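# Kanby Kitchen Scenes for simulated arms

Kanby is a set of ready-made kitchen scenes for testing pick-and-place work in simulation before any time is booked on a real arm.

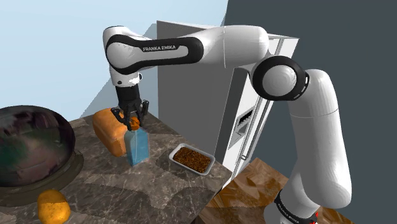 Each scene loads with the arm, the room and the loose items already in place. You choose a task, set a starting layout and run it. Layouts can be saved under your own names and shared with other users on the same licence.

The Franka Emika arm with a parallel gripper is the default. Its base can be moved to either side of the worktop. Small goods such as bottles, bread, potatoes and filled trays can be swapped, turned or taken out, and the fridge and walls can be hidden if you want a plainer view.

## What you get

- 5 kitchen layouts
- 30 tasks with start and end conditions
- 7 worktop finishes, including grey marble
- Scene files, a task editor and a printed quick guide

## Good to know

Food items are rigid bodies. Bread won't squash and the grains in a tray move as one piece. See-through items such as the blue bottle take longer to render, so switch them to solid colour for long overnight runs. Settings are kept per scene and aren't carried over when you change layout.

The task editor was written by Rungnapa Wannasri and Ferhat Erdem at Brarkex. Questions about custom rooms go to Joana Barros on the sales desk, who will need a floor plan and a list of the items you want included.

## Licence and delivery

Sold per site, with 11 seats included. Download links are sent once the order is confirmed. The next update is due in March and is free to current licence holders.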